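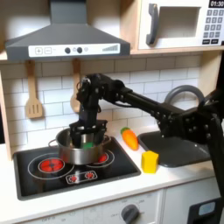
Our group chose the play kitchen for the Design for Early Years unit at Calley because most of us had used one as kids and none of us had thought about how it was laid out. The brief asked for an existing piece of children's furniture and a proposal for improving it without replacing it. We picked the counter top as the part to work on. It has a stovetop on one side and a sink on the other, with a stretch of white counter in between, and that stretch is where things end up. The plush carrot is lying there next to the stove, and the yellow block is close to the front edge, where a sleeve could knock it to the floor. The pot takes up most of the right burner. There is not much room left to prepare anything, which was the starting point for our report.

Background

The kitchen is the type used in the Ollotance playroom, which let us visit and take measurements. Staff there told us the kitchen is the most used item in the room and also the one that takes the longest to pack up. Children carry the food away to other parts of the room, and at the end of the session it goes back in whatever order it is found. Some of it goes in the sink, some in the pot, and the rest wherever there is a gap.

We read two product sheets for comparison, one for the Gurar range and one for the Stöcker range. The Gurar kitchens have a longer counter and a smaller sink. The Stöcker kitchens have a shelf at the back. Neither sheet says much about where the food and pans are meant to be kept.

What we wanted to find out

We settled on three questions. Where do children put things down when they are cooking? Which items get in the way? Could a simple change to the counter make packing up faster?

Method

We visited over February, mostly in the morning, and sat to one side with a floor plan of the counter on a clipboard. Each time an item was put down we marked the spot on the plan. We did not talk to the children unless they talked to us first. In total we marked 111 placements. We also asked the staff to time the pack-up with a kitchen timer before and after our change.

Our plan divided the counter into four zones: stove, middle, sink and front edge. The front edge was a narrow strip running the whole way along. We added it after the first visit, when we saw how many items were left there.

Results

The middle zone had the most placements, with 44. This was expected, as it is the only flat space that is not already something else. The stove came next. The front edge was third, and nearly everything that fell had been put there first. The sink was used least for putting things down during play, but most during pack-up.

Soft food and blocks behaved differently. Soft food such as the carrot stayed where it was dropped, even when it landed at an angle. Blocks were placed more carefully and often lined up along the front of the stove. Several children used the blocks as food and gave them names that changed from one minute to the next. Butter and cheese were common for yellow. Green was peas, soup, or in one case a frog. 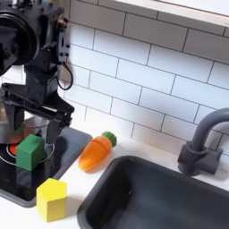 Why keep plain blocks in the kitchen when there is proper play food?

Blocks can stand in for whatever the child is cooking, and they are easy to wipe down and replace. Staff also said that the younger children find them easier to grip than some of the shaped food. We recommend keeping a few of each.

The change we tested

We made a shallow tray out of cardboard, covered it in contact paper and fixed it to the middle zone with removable tape. It had a low lip along the front. The idea was that food would have a home that was still within reach of the stove. We thought about putting it over the sink, but the staff did not want to lose the sink, and neither did the children when we asked.

With the tray in place fewer items went on the front edge. Pack-up was faster on most visits - the exception was a rainy morning when the room was full and everything was slower. The lip was too high for some of the younger children, who knocked their wrists on it, so we cut it down for the last visits.

Problems with the project

Our markings depended on who was holding the clipboard. Two of us marked an item as "stove" if any part of it was on the black panel, and the other two only if most of it was. We fixed this partway through, but the early plans could not be corrected. The cardboard also went soft at one corner after a wet cloth was left on it.

Recommendations

A fixed tray in the middle of the counter, with a low rounded lip, would be our first choice. It should lift out for washing. We would also put a picture of a pot on the stove and a picture of food on the tray, so children can match them at pack-up. The materials for our version came to less than $20, and a thin timber version could be made in the Calley workshop with scrap. The playroom has asked to keep the cardboard tray until it wears out.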